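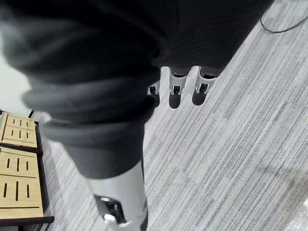

Orathai Petchrat replied before I'd even finished typing this up properly, to say that jumpers should never go on hangers and that if I took away one thing from the thread it ought to be that. So I've taken it away, thank you Orathai, and I've edited the question below so it makes more sense to anybody coming to it fresh.

Folding heavy dark knitwear so it stays folded (and doesn't go bobbly or baggy)

Asked by Hiba Rawashdeh
Category: Home and Laundry > Clothes care
Viewed 231 times

Hello all, I hope this is the right section, I did look for a folding one and couldn't see it.

I have ended up with rather a lot of thick dark jumpers and sweatshirts. Some are mine, some are my husband's, and a few came from my father when he moved into the smaller flat in Amcombe and decided he was too warm for wool. They are lovely things and I don't want to part with any of them, but I can't get them to behave. I fold them the way my mother taught me, sleeves behind, then in half, and then in half again, and they look beautiful on the bed. Then I put them on the shelf and by the next morning the pile has slumped sideways like a cake that's been taken out too early.

I've tried rolling them as well. The thin ones roll very nicely. The thick ones turn into a sort of bolster with a fat end and a thin end, and they come undone as soon as you pull out the one next to them.

The shelf is in an old wardrobe, fairly deep, and there's one drawer underneath that sticks. I've got 7 thick jumpers to go in there, plus the sweatshirts, and I'd like to be able to see what I've got, as at present everything dark looks like everything else dark and I keep getting out the wrong one.

So my questions, in no special order:

Is it better to fold or roll for the really heavy ones?

How do you stop the ribbing at the bottom and the cuffs from going wavy? Mine have started to flare out and it makes them look much older than they are.

Does anybody have a way of drying them that doesn't leave peg marks or a line across the middle? I've been putting them over the airer and there is always a line.

And should I be doing anything about fluff? Charcoal and navy seem to collect every bit of it in the house.

Sorry this has got so long. Any help gratefully received, even if it's only for one part of it.

Hiba

3 answers

Answer from Orathai Petchrat
Marked as helpful by the asker

Hello again Hiba, and sorry for jumping in so quickly the first time, I feel strongly about hangers!

I used to do the folding in a knitwear shop called Rosard, a long while back now, and we did it all day long, so let me try to put down what we did. It's harder to write than to show, but I'll have a go.

Start with the jumper face down on something flat and firm. A bed is too soft, which may be half your trouble, as everything looks square on a bed and then relaxes when you pick it up. I use the kitchen table with a clean sheet over it. Smooth the back with the flat of your hands, from the middle outwards, and straighten the side seams so that they sit right at the edges. Take a minute over this bit. If the seams have wandered round to the front, nothing you do afterwards will look right.

Now bring one side in towards the middle, by a third or so, and lay the sleeve straight down along the fold you've just made. With a thick jumper please don't fold the sleeve back across the body, as your mother's way does (I'm sure she was a very good folder, mine did it too). It makes a great lump just under the shoulders, and that lump is what tips your pile over. Let the sleeve run straight down. If the cuff comes out past the bottom hem, turn it back up so it lies flat inside.

Do the same on the other side. You should have a long strip, with the sleeves lying next to each other and hardly overlapping.

Then fold from the bottom. For a thin jumper I'd go in half, but for a heavy one go in thirds: hem up to the middle, then over again to the neck. Turn it the right way up and give it a gentle pat. Don't press it hard. You want some air left in the knit.

When you stack them, put the heaviest at the bottom and turn every other one round, so that the thick folded edge of one sits on the neck end of the next. We always did this and it makes more difference than any of the rest of it. I'd go no higher than 6 in one pile, and for really chunky ones I'd say four. You'd be better off with two short piles side by side, and your shelf sounds deep enough that you could even have a row at the back for the ones out of season.

On folding or rolling, I'd fold the heavy ones, every time. Rolling is lovely for T-shirts and for a suitcase. The fat end and thin end you're getting come from the sleeves being bundled up at one end of the roll. If you must roll, for a weekend bag say, fold it into the long strip first as above and roll from the neck down, and then it comes out even. With a sweatshirt that has a good firm band at the bottom you can turn the band inside out before you begin, roll down to it, and tuck the whole roll into it like a pair of socks. I wouldn't do that with a wool jumper, though, as it pulls the band out of shape, and you're already having trouble there.

For the wavy ribbing, it can often be coaxed back. Wet just the ribbed part in cool water, squeeze it in a towel, then lay it flat and push the ribs together with your fingers until it looks a little bit narrower than you want it. Leave it well alone until it's completely dry. It may need doing twice. Cotton ribbing is more stubborn than wool and some of it never comes back all the way, I'm afraid. And try to stop anybody in the house pushing their sleeves up to the elbow! My sons are dreadful for it.

I hope some of that is useful. Do come back and tell us how the pile gets on.

Orathai

 Comment from Hiba Rawashdeh: Thank you so much, this is exactly what I was after. I've just done two on the kitchen table and they are much flatter already. I had been folding the sleeves right across each time. I'll do the rest after tea.

 Comment from Ivan Boiko: The turning every other one round tip is a good one, I do that with towels and it never crossed my mind to do it with jumpers.

 Comment from Orathai Petchrat: Towels too, yes, although with towels I put all the folded edges to the front as it looks nicer when you open the cupboard.

Answer from Ivan Boiko

I can't compete with the above on folding so I'll stick to the drying and the fluff.

The line across the middle comes from the bar of the airer. Thick wet cotton weighs a lot and it hangs its whole weight on that one thin edge. What I do is roll the jumper up in a dry bath towel first and kneel on it – my wife thinks this is very funny – and that gets a surprising amount of water out. Then it goes flat on top of the airer, across all the bars at once, with another towel under it. Turn it over when the top feels dry. You only have room for one or two like this, so I wash mine one or two at a time and don't let them build up.

There are mesh drying racks you can get which sit over the bath. We have one from Suwannarat, the household shop on the parade, and it has lasted well, but a towel over the airer does much the same job and you've already got the towel.

If you really have to hang one, put it over two bars with a gap between them so that the weight is shared, and have the fold come at the armpits. You'll still get a mark but it will be under your arms where it doesn't show.

For fluff, turn them inside out before washing and keep them well away from towels in the machine. Anything pale and fluffy is out. I do a dark wash with only jumpers, sweatshirts and black socks. Check the filter too, ours was shocking. After that it's just a clothes brush, always in the same direction, when the thing is dry. Sticky rollers work but I get through so many sheets that I went back to the brush.

Bobbles are a different thing from fluff. Those little battery shavers are good on flat knit but go very gently over anything ribbed, as it's easy to catch the top of a rib and make a hole. I have done this. It was a good jumper as well.

Ivan

 Comment from Farhad Jalali: Seconding the towel trick. I stand on mine in bare feet.

 Comment from Hiba Rawashdeh: The towels will be the culprit, I've been putting everything in together to save a wash. Thank you Ivan, and I'm sorry about your jumper.

Answer from Chaiwat Pongsiri

just fold them and put them in the drawer standing up like files. you can see them all then. rub a candle on the drawer runners if it sticks

 Comment from Hiba Rawashdeh: Thank you! Do they stay standing when you take one out? The drawer is quite shallow.

 Comment from Chaiwat Pongsiri: put a shoebox in the gap

 Comment from Orathai Petchrat: It does work well for sweatshirts. Fold them once more than you would for a shelf and stand them with the fold at the top. For telling the dark ones apart you could try putting them so the label is uppermost, or tie a bit of coloured wool through the label loop. I have green for navy and white for black, and it saves me carrying them all over to the window.

Update from Hiba Rawashdeh

I promised to come back, so I am. It has been a couple of weeks now and both piles are still up. I put four of the thick ones on the left and the other three on the right, turned alternately as Orathai said, and the sweatshirts have gone in the drawer on their ends with a shoebox (thank you Chaiwat). The candle did the trick on one runner. The other one needs a bit more, or possibly a new drawer.

I've done the ribbing on two so far. My father's navy one has come back beautifully. The charcoal sweatshirt is better than it was, and I'm going to give it another go when there's room on the airer.

One more thing if anybody is still reading. Is it all right to keep lavender bags right up against the wool, or should they be in the corner of the shelf? I bought some at the Forkton fair in July and one of them seems to have something a little oily in it.

 Comment from Ivan Boiko: Corner of the shelf I'd say, if it's oily. Or hang it from the rail.

 Comment from Farhad Jalali: We had one leave a mark on a cream cardigan. Yours are dark so you might not see it but I'd still move it.

 Comment from Orathai Petchrat: Inside an old clean sock, then in the corner. So glad about your father's jumper!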